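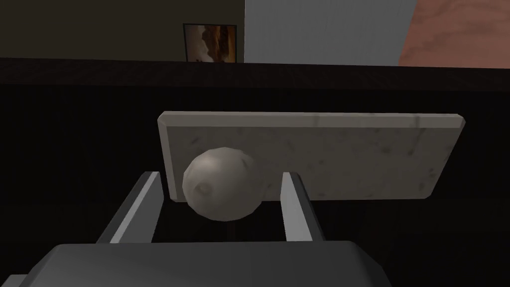 Gripper view from a simulated home, with a round off-white object between the fingers and a slab of pale marble behind it.

There is a moment in learning to drive a robot by remote control when you realize you have been holding your breath for a door. The door weighs nothing. It has no hinges you could oil and no room behind it that anyone will ever sit in. You hold your breath anyway, and then you catch it with your elbow and start over.

I spent part of June at Grirdale, a small company that pays people to do chores in houses made of software. The house I was assigned is called Núñez, after nobody in particular. The product is the chores themselves: every reach, every fumble, every long pause while the operator works out which way is left. These are recorded through a program called Trurnodico and fed to a robot that is expected to pick up the gist.

The training target for a new operator is 200 runs. A run is one task from start to finish, and a good one takes less than a minute. My first took 12, and most of that was spent backing up.

The controls are a pair of handles, one for each arm, plus pedals for the base. Squeeze a handle and the fingers close. Turn your wrist and the gripper's wrist turns too, after a delay so short you can't see it but your stomach can. Operators are told to move as though a slow and literal-minded child were watching. A flourish you add on run 4 because you are bored may come back months later as the robot's firm belief about how things are done. 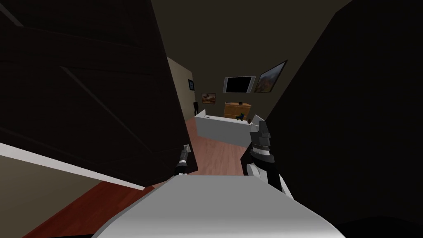
Doorways are where beginners go to be humbled. Walking through one, a person turns a shoulder and tucks in a hand without giving it any thought, and none of that knowledge travels down the handles. You have a wide body, two arms that stick out ahead of it, and a view that leans when the robot's view leans. On the far side sits the whole prize, a long white piece of furniture with a television on the wall beyond it, and between you and it are two very dark panels that seem to have been put there by someone with a grudge. My right gripper looked enormous next to the left one. I kept apologizing to it.

The people who do this well are a joy to watch and have nothing useful to say about it. One operator told me to "just think about where you want to be," advice I had also been given by a ski instructor shortly before I hit a fence. What she did with her hands was easier to learn from. She stopped often. She squared up before going forward — always, even when there was plenty of room — and she never moved the base and both arms at once.

That habit is worth money. Hirnovus, which buys recordings from Grirdale, throws out any run in which the operator hesitates too much, and also any in which the operator seems to be showing off. Of my first 50 runs, almost 12 survived, the "almost" being one that was accepted and then returned.

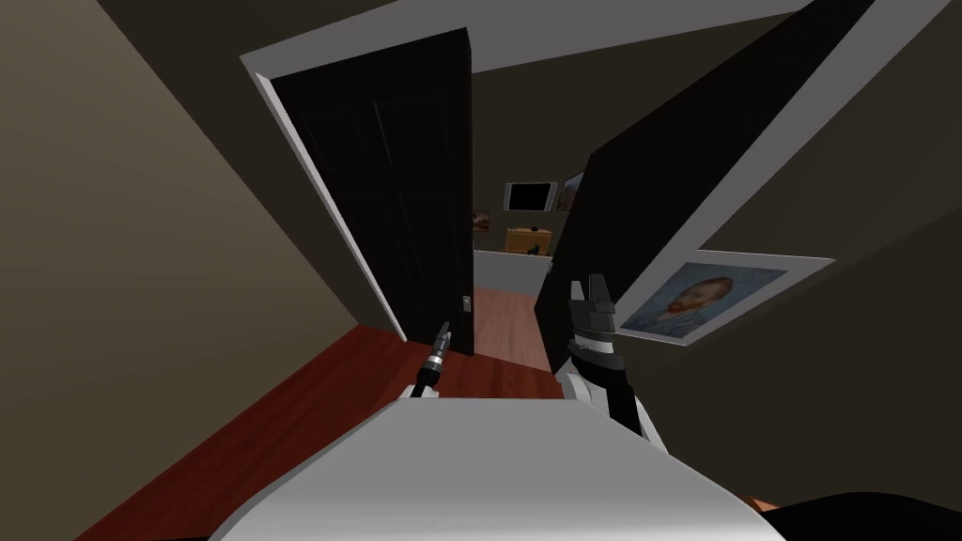

Tilt is the other thing you have to make peace with. The simulator will happily give you a house that slopes like a ship's cabin, and your job is to treat it as level and carry on. I was bad at this. I leaned in my chair, I leaned my head, and I once leaned a cup of coffee. What helped in the end was choosing something to steer by, and I chose the print on the right-hand wall, a Van Gogh-style self-portrait with a red beard and a wide white mat. He was as crooked as everything else, but he looked used to it.

By the end of my stay I could get through the doorway on most tries and close the fingers on something small without shoving it first. The robot trained on the operators' recordings, mine included, was doing the same task on a screen across the room. It squared up nicely. Then, just short of the door, it stopped, backed up a little, and went forward again, and I felt several people decide not to look at me.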